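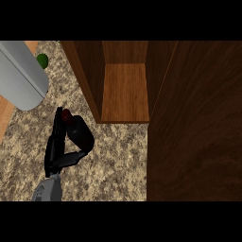 Service Cell Operator, Beverage and Pantry Handling
Stanell — Bredgate site
Full time, permanent. Reference 1624.

Stanell runs the catering back kitchen for the Bredgate conference center. Bottle handling, shelf restocking and counter clearing are being moved from manual work to robot arms over the coming year. The first cell goes live in February. We are hiring operators to run it.

What the job was and what it is now

Until now a pantry attendant carried stock from the store to the counter, put bottles and dry goods into cabinets, and cleared the counter between services. In the new layout the arm does the picking and placing. The operator plans the run, checks each task in simulation before it is released, watches the cell during service and takes over by hand when a grasp fails. Walking and lifting go down. Screen time goes up, and so does responsibility for stopping the line.

Current pantry attendants may apply on the same terms as outside candidates. Those who are selected keep their length of service. Attendants who do not apply stay on their present grade and will be assigned to table service or receiving.

Duties

Load and check the day's task list before the 6:30 a.m. start.
Run new or changed tasks in the simulator and record grasp failures, collisions and dropped items.
Adjust grip points and approach paths within the limits set by engineering.
Clear faults, reset the cell and log the stop time.
Restock by hand during planned downtime.
Hand over in writing at the end of each shift.

Changes to force limits, speed limits or safety zones are made by engineering only. Operators may stop the cell at any time and do not need approval to do so.

Requirements

One year of work in a commercial kitchen, warehouse or packing line.
Able to read a fault log and write a clear report.
Able to stand for part of the shift and lift a full case of bottles.
Programming experience is not needed. Experience with glassware is useful.

Training

Training lasts 9 weeks at full pay. The first part is simulator work on the Keskinen task set, which has 153 tasks covering counters, cabinets and shelves. The second part is supervised work at the cell. Sign-off requires 500 logged task runs and a practical test on manual recovery.

Shifts

Early and late shifts rotate weekly. There is no night work. Cell maintenance is done on Friday afternoon, and operators on the early shift attend.

To apply

Send a resume and a short note on your shift availability to Svetozár Říha, Automation Operations, Stanell, Bredgate. Quote the reference number. Internal applicants should also tell their shift lead. Interviews include a short simulator exercise — no preparation is required.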